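Why Does Cloth Wrinkle? (And How Do You Get It Flat?)

Hi, it's Abimbola again! Last time I wrote about why socks get holes in the toes, and I got a letter from a reader called Bello Mohammed. He's seven, and he wanted to know why his blanket always looks like a map of the mountains when he gets up. Great question, Bello!

What is cloth made of?

Find a T-shirt and look at it really, really closely. Use a magnifying glass if you have one. You should see tiny threads going in and out of each other, or little loops all holding hands. A thread is made of even thinner hairs called fibers. Cotton fibers come from a fluffy plant, and wool comes from sheep (thank you, sheep).

Fibers are bendy. When you scrunch them up, they bend, and some of them like to stay bent for a while. A whole lot of bent fibers in a line make a crease.

Folds, creases and heaps

I have three words for messy cloth. A fold is where the cloth doubles over on top of itself. A crease is a thin line or ripple. And a heap is, well, a heap! A big dark blue cloth is good for spotting all of them, so that's the kind I like best for practicing.

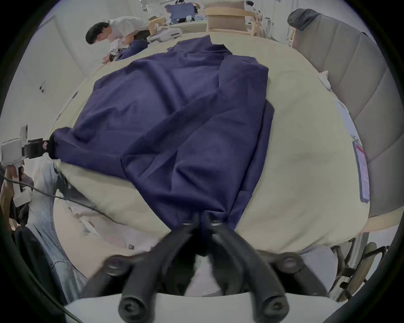
Look for the long fold going across the cloth on the table. The other one has a heap of blue fabric on a green mattress.

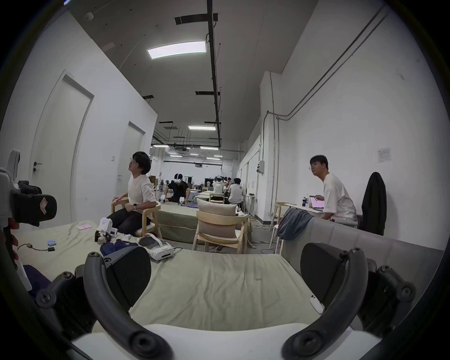

Try it: the corner game

You need one big cloth, a table and a friend. I played this with my cousin Ese and we laughed so much that we had to start over.

1. Drop the cloth on the table in a heap. Don't be neat!

2. Each of you hunts for a corner. Corners love to hide underneath, so feel along the edge with your fingers until you get to a pointy bit.

3. Hold on and step slowly away from each other. Watch the creases in the middle get longer and thinner as the cloth pulls tight.

4. Put your corners down, find the other two, and pull again.

5. Count to 30 and smooth it with your hands, starting in the middle and going out.

Is it perfectly flat? Ours wasn't. There were still lots of little ripples, and those are the bent fibers I told you about. Grown-ups use a hot iron to straighten them, but leave that job to them, please. A damp cloth hung up to dry will lose some of its wrinkles too.

So, Bello, your blanket gets mountains from all the wriggling you do at night. Give the corners a tug in the morning and see how many mountains are left!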